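Drinks can collection to grow to 80 sites after busy first summer

By Aisling Rafferty
June
4 minute read

A drinks can collection run by the Laxdal recycling project is to grow to 80 sites, after its first 2 collection points took in far more than anyone had planned for.

The scheme, called Gruneno, gives people a place to leave their empty cans close to where they drink them - outside swimming pools, beside football pitches, at bus stations and in staff canteens. Money from the metal goes back to the clubs and groups that look after each site.

The new sites will open in stages between now and the end of the autumn, starting with the leisure centres and the larger parks. Schools will follow once term begins.

Krystyna Rutkowska, who leads Gruneno, said: "We are so pleased with this! We put the first bins out in the rain, outside the pool, and I went home thinking we might get a carrier bag's worth by the weekend. When I came back the lid wouldn't close. People really do want to do the right thing with a can, they just don't want to carry it sticky in their bag all afternoon - and I don't blame them, I've ruined two good bags that way myself."

Why cans

Aluminium can be melted down and used again and again without losing its quality, and making new metal from old cans takes far less energy than starting from ore. Much of what is bought to drink on the go is still dropped into general waste, where it gets mixed up with food and is hard to pull back out.

Gruneno bins have a round opening, just wide enough for a can, which keeps out most of the crisp packets and coffee cups. The bins are made by Vuslow, a family workshop that used to make feed hoppers for farms, and each one holds roughly 500 cans when they have been squashed. A foot press on the side does the squashing. It has been a great hit with children, and the press on the first bin has already had to be replaced.

The bins are painted a bright yellow, chosen by pupils at the schools taking part. The runner-up was purple, and there will be one purple bin, at the bus station.

Where the cans go

Full bins are emptied by Fedesetti, the local haulage firm, on rounds its lorries were already making. The cans are then baled and sold on for melting. Steel cans are welcome too and are picked out with a magnet at the depot.

Each site keeps its own share of the money. The swimming club has used its first payment for new floats, and the allotment group is saving up for a water butt.

A grant of £3000 has been set aside for small groups that would like a site but need help to get the ground ready, for example by laying a slab or moving a fence. Groups can ask for any part of it. There is a short form, and the Laxdal office will happily fill it in over the phone with anyone who would prefer that.

What can go in

Any empty drinks can is welcome, whatever the brand or size. Tip out what is left first. There is no need to rinse, and ring pulls can stay on.

Food tins, aerosols, bottles and foil trays should still go in the usual household recycling.

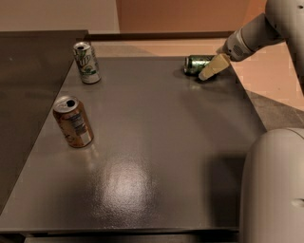
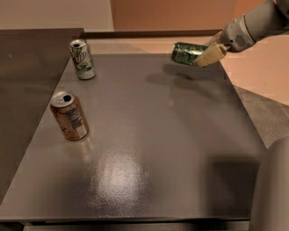

How to ask for a site

Clubs, shops, schools and workplaces can put themselves forward through the Laxdal office until the end of the summer. A site needs level ground, room for a lorry to pull up and one person willing to hold the key.

Krystyna Rutkowska added: "If you are wondering whether your club is too small, please ask anyway. One of our best sites is a bowls club with a tiny car park and a very thirsty second team. We'd love to hear from you, and I will come out and look at the spot myself - bring me a cup of tea and I'll stay for the match."

Comments

poolside_jan
The foot press is brilliant. My grandson now insists on walking the long way round to use it.

M. Harker
Any chance of one near the canal car park? The bin there is always overflowing by teatime.

tidyboots
Good news about the purple one. I voted purple.

Dev
Can you put cans in that are already flat? Ours get trodden on before they get anywhere near a bin.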